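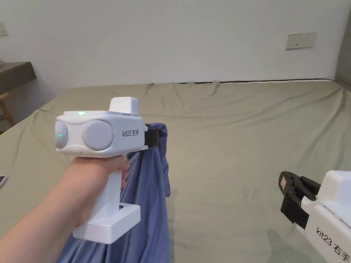

Blue-violet garment, laundry and bedding strand, August.

Progress report: Mathur Household Water Use Study
Prepared for Nutar by Gülizar Gezer
Reporting period ending August

Status

The study measures how much water and electricity households in Fukcombe use for washing clothes and bed linen, and whether a lower fill level changes the result. Enrollment closed in August with 133 households against a target of 200. Meters are fitted in all of them. The shortfall comes mainly from the older apartment blocks, where the supply valves sit behind fixed panels and the landlord would not agree to their removal.

Metering

Each home has 2 meters, one on the cold feed and one on the outlet used by the washing machine. Gilberto Cáceres replaced the first batch of cold-feed meters after bench tests showed drift at low flow. Readings taken before the swap are kept in a separate table and will not be used in the main analysis. The logging interval is unchanged.

Data transfer from the Gravonance loggers failed twice in the period. On both occasions the units stored their readings locally and the gap was filled by hand download. Aivar Sakalauskas has asked the supplier for revised firmware — no delivery date has been given.

Bedding loads
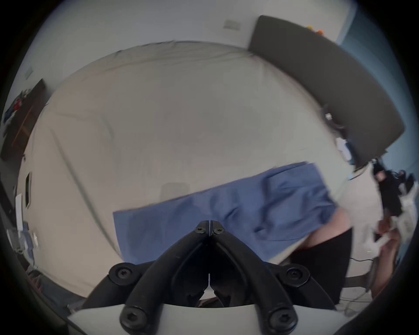
Sheets and duvet covers are logged apart from clothing. They take up more drum space for their weight, and participants tend to run them alone. The diary form did not allow for this at first, so Gülizar Bayram added a field for load type and reissued the form. Entries made on the old form are coded as mixed unless the participant wrote a note.

Budget

Spending is within the approved total. An amount of 1000 was moved from travel to meter replacement, as agreed with Yiğit Akyol. No further transfers are planned.

Next period

Close out the hand downloads. Complete the coding of the old diary forms. Begin the reduced-fill trial in the homes that have a full set of baseline readings. A decision is needed from Nutar on whether enrollment should reopen for the apartment blocks, using clamp-on meters that do not need access to the valve.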